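Talks > Workshop day > Looking after the kitchen cell

Keeping a two-armed kitchen robot in good nick: speaker notes
Erdal Başaran, Gamside, 05/12/2021 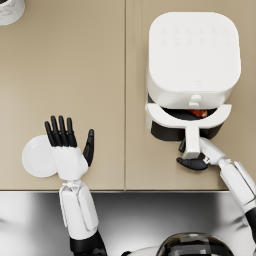
Slide 1: the simulated cell from overhead, right hand on the air fryer drawer, left hand up and open.

Morning everyone, thanks for giving up a Sunday! (Check the mic. Check the clicker. Water.)

I look after one cell. We call it Korkness, after the place where the first counter was built, and it has two arms, a counter, an air fryer and a lot of opinions. I'm going to talk about how I set it up and how I fix it, and I'll leave the learning side to the people after lunch who understand it.

Leave slide 1 up for this whole bit.

Start with the seam. See the thin line down the middle of the counter, where the two panels meet? I love that line. On the real counter I measure everything from it: where the fryer goes, where the plate goes, where the robot stands. We used to measure from the outer edge and then someone would lean on the counter, and off we'd go again. The seam stays put with the panels, and if the panels have shifted I can feel the step with a fingernail. Do that first, before you switch anything on.

Then the robot's own position. The base gets parked against 2 stops bolted to the floor. (Tell the Cloltumano story if there's time: whole demo, wrong bay, arms reaching very politely for a wall.)

Now the drawer. Point at the right hand. The handle sticks straight out towards the robot, the thumb comes in underneath and a finger hooks round the side. It's a decent grip, but it asks a lot of the wrist. If the fryer sits at a slight angle, the pull goes sideways and the wrist joint takes it. So on the real one I square the fryer to the seam, push it back to its marks, and then pull the drawer by hand a few times myself. If it sticks for me it'll stick for the robot. Crumbs on the runners, nine times out of ten.

Pause for questions on gripping. Someone will ask about suction. We don't use it, next!

Wrists. This is the part I really came to talk about. You can see small mechanical bits exposed where the hands join the forearms, and in a kitchen that's where your trouble lives. Grease gets in, flour gets in, the two make friends. My routine:

- power off, arms supported, wait for the brakes to click
- dry soft brush round both wrist joints
- lint-free cloth, barely damp, on the white covers and along the groove in the forearm
- move each finger through its travel by hand, slowly, and listen
- power on, home both arms, run the open-hand pose

I do that every 40 drawer cycles, and a full strip-down of the wrist at 600. The manual that came with ours was more relaxed about it. Our manual had never met Kırmızıgül, our red pepper test dish, which stains everything it goes near.

Open-hand pose: point at the left hand. Fingers up, a bit spread, thumb well out to the side. I use that shape as my check because a lazy finger shows up straight away. If one is drooping I look at the tendon tension before I touch the software. I lost most of November to a "calibration fault" that was a loose screw in the thumb. (They'll laugh. Let them.)

Plate. Ours tends to creep in towards the left hand over a day's running, so I've put a faint pencil ring on the counter, and I look at it whenever I pass.

Why the simulated one at all? I run every change in there first. New fryer position, new wrist limits, whatever it is, I watch it go through from overhead before I let the metal have a go. It won't tell me about crumbs. It does tell me when the forearm is going to pass too low over the front rim, and that has saved me a set of covers at least once.

Spares, quickly: finger pads, cover clips, two wrist seals, and a second fryer drawer. Get the spare drawer! We were down 22 days waiting for one.

If I'm running over, skip to the log book. Paper, kept on a string by the cell, date and initials and what you touched. Pass mine round and ask for it back this time.

Questions, then coffee is through the double doors on the left.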